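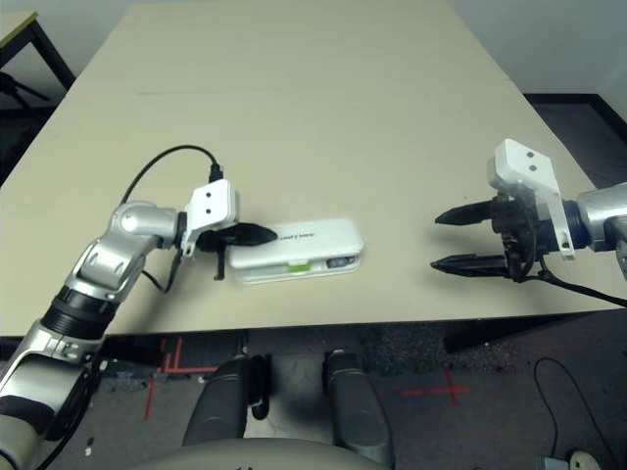 How to Watch a Long Family Drama Without Losing the Thread

December 2025

I love long dramas. I love the sprawling weekend kind with three generations under one roof, a company everyone wants to inherit, and a grandmother who knows much more than she lets on. What I don't love is reaching episode 20 and having no idea why two people are glaring at each other across a dinner table. If you've been there, this guide is for you!

I've been tweaking this method since August, when I started the forty-episode version of Astley House after giving up on it twice before. I finished it this time (and cried at the end, obviously). You need a notebook or a plain text file, a pencil, and a little patience during the first week.

Step 1. Find out which cut you're watching

Do this before anything else. Plenty of long series exist in more than one edit. Astley House aired as 40 episodes at home, but the export version squeezes the same story into fewer, longer ones, so the numbers don't match at all. If you read recaps for one cut while watching the other, you will spoil yourself badly. I did, and I'm still sore about it.

Check the total episode count on your streaming page, then check it against the recap site or episode list you plan to use. Write the total at the top of your first page.

Step 2. Watch the first two episodes with the pencil down

It's tempting to start writing names the second someone walks on screen. Don't! Opening episodes are full of people who never come back: the lawyer reading the will, the nurse, the man at the train station. Just enjoy yourself and let the faces settle.

If there's a childhood section, and there very often is, pay attention to small physical things like a scar, a necklace or a song somebody hums. These get used later to tell you which adult is which child.

Step 3. Draw the family tree

Now go back to the notebook. Put the head of the family near the top of a page turned sideways, with spouses beside and children underneath. Use a solid line for what everyone in the story believes, and a dotted line for what only the viewer knows. Secret parents are the bread and butter of this kind of show, and the dotted lines are where the fun is.

Leave a lot of white space. My tree for Astley House started with 12 names and I ran out of room on the left side by episode 14, when a whole second household turned up.

Write each person's family name and whatever the others call them. In the Mohamedi household on that show, the eldest daughter is called by her name, by a nickname, and by her job title at the company, sometimes in a single conversation. Subtitles may pick just one or switch between them, so it helps to have all three in one spot.

Step 4. Keep a "who knows" page

This is my favorite part. Give every big secret its own line, and after it list the characters who have found out, with the episode number. Mine looked like this:

Zurnon shares were forged - grandmother (3), driver (9), younger son (14)
The fire at the Sotberg mill - aunt (6), grandmother (always?)

That's all it takes. When a character suddenly turns cold, look at the page and you'll usually see why.
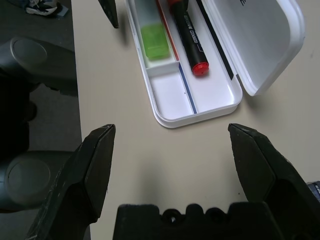
Keep the entries short. You're after a list you can read during the opening credits, and a full recap will wear you out by the second week. If you miss something, put a question mark and move on. The show will almost certainly repeat it in a flashback - probably with the sad piano playing.

Step 5. Pick a pace and stick with it

Two episodes in a sitting works best for me. Most of these shows were made to air as a weekly pair, and the second one ends on the bigger cliffhanger. Watching six in a row is a blast, but the middle ones blur together, and the middle is where the business plots hide.

If you have to take a break, stop after an even-numbered episode and write one sentence about where everybody is standing. When you come back, read that sentence, glance at the tree, and rewatch only the last five minutes.

Step 6. Handle the time jump

Sooner or later you'll see "seven years later" on the screen. Start a fresh tree! Copy over the people who are still around, add new spouses and kids, and note who has moved to which side of the company. Keep the old tree, though, as you'll want it for the flashbacks.

A few extra tips

Turn off autoplay. Next-episode previews love to give away a reunion.

If two actors look alike to you, write down their hair and usual coat in the first few episodes.

Watching with a friend? Have one person keep the tree and the other keep the secrets page, then swap halfway through.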